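Ticket 503 - volunteer sign-up form, Skerthorpe spring clean
Status: open (was closed, reopened)
Opened: 16 January 2024
Priority: medium, going up

Problem as reported: people filling in the litter pick form on the Skerthorpe town page get to the last step, press Send, page goes white. No confirmation email. Some try again so we get doubles.

Tried so far:
- Cleared cache on the site. No change.
- Different browser. Same.
- Phone instead of laptop. Works on phone, white page on laptop. Odd.
- Turned off the Trunditz map plugin (the one where you pick your street). Form sends fine without it.

So it's the map. Turned it back on for now as the street choice is how we split up the bags and grabbers.
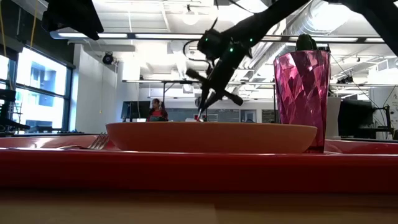
Asked Karppinen support. Reply next morning: map box times out if the street list is over 406 entries. Ours is longer, all of Graltness got added to it before Christmas when the two cleanups were joined up. They say trim the list or pay for the bigger plan. Not paying.

Trimmed list. Took out the industrial estate, the bypass and anything with no pavement. Form sends on laptop now. Closed ticket.

Reopened. Confirmation emails going out but with the old meeting point (library car park, should be the green by the bus shelter). Template was never updated from last year. Fixed teh wording, sent myself a test, looks right. Anyone who signed up before the fix still has the wrong one, need a second email to them.
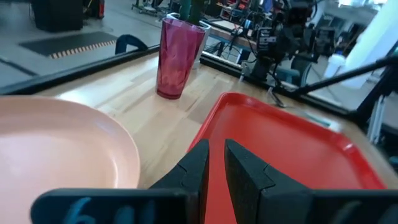

Red tray, black gripper.

Second email: bulk send stopped after 20. Daily limit on the free account, resets at midnight. Doing it in batches. Slow but ok.

Doubles still in the sheet. Sorted by email address and deleting by hand. Careful, a few couples share one address, those are NOT doubles. Put two back that I shouldnt have removed.
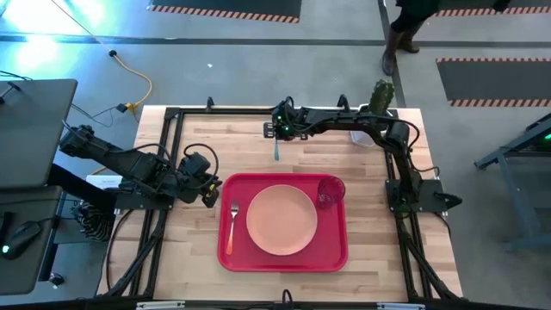

Leaflets say the sign-up closes in March, form has no closing date set at all. Need to know which day before I set it. 800 leaflets already printed so whatever they say is what we go with.

Still to do:
- rest of the email batches
- closing date
- put Graltness streets under their own heading
- check white page on the old library computers, not tested yet

Leaving open.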